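Vinaya and the Ordering of Monastic Life
Handout 6

July 27, 2021
Tolera Tsegaye

1. Scope

This handout covers the rules of communal life in early Buddhist monasticism. Doctrine was treated in Handouts 3 to 5 and is assumed. Pali terms are given without diacritics. For Sanskrit equivalents use the glossary issued in week one.

2. The three baskets

The canon is traditionally divided into Vinaya (discipline), Sutta (discourses) and Abhidhamma (analysis). The Vinaya of the Theravada school has three main parts:

Suttavibhanga: the training rules, each with an origin story, a word-by-word commentary and a list of exceptions.
Khandhaka: procedures for ordination, the rains retreat, robes, medicine, lodging and the settling of disputes.
Parivara: a later digest, arranged for teaching.

The list of rules on its own, without stories or commentary, is the Patimokkha. It is recited every two weeks, on the uposatha days of the new and full moon. Theravada counts 227 rules for monks and 311 for nuns. Other schools count differently. Most of the variation falls in the minor rules of etiquette (sekhiya), and the core lists agree closely. Students should be able to say why this agreement is used as evidence for an early date.

3. Classes of offense

Parajika. Four for monks: sexual intercourse, theft, killing a human being, false claims of spiritual attainment. The offender is no longer a member of the order.
Sanghadisesa. Thirteen for monks. Requires a formal meeting of the community and a period of probation.
Aniyata. Two. The class of offense is settled by inquiry.
Nissaggiya pacittiya. Thirty. The item is given up and the offense confessed.
Pacittiya. Ninety-two. Confession only.
Patidesaniya. Four. Acknowledged in a set form of words.

The remaining sections are the sekhiya (seventy-five) and the seven procedures for settling legal questions.

Note the role of intention. In most of the serious rules an act done without intent, or by a person of unsound mind, is not an offense. The first offender, whose conduct led to the rule, is also exempt.

4. The rains retreat

Vassa lasts three months, and in most years begins in July, on the day after the full moon of Asalha. Monks stay in one residence and may leave for up to seven days on specified business. The retreat ends with the pavarana, at which each monk invites the others to point out any fault they have seen, heard or suspected. The kathina season follows, when lay supporters offer cloth.

The usual account of origin is that lay people complained of monks trampling crops and small creatures in the wet season. Compare the Jain practice, which is similar and may be older.

5. Lay and monastic exchange

Monks may not cook, store food overnight or, in the strict reading, handle money. Each of these rules makes the monastery depend on its neighbors every day. Ebrahimi reads this as the main purpose of the food rules; the lecture took a more cautious line. See reader, pp. 57 to 78.

6. For the August session

Read the Kosambi dispute (Mahavagga X). Write 200 words on what the lay followers did and what effect it had. Papers go to the Stenduma Room before class. Late papers are not marked.
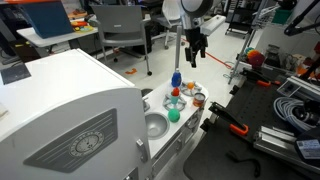

Toy kitchen with sink, burner grates and small colored balls.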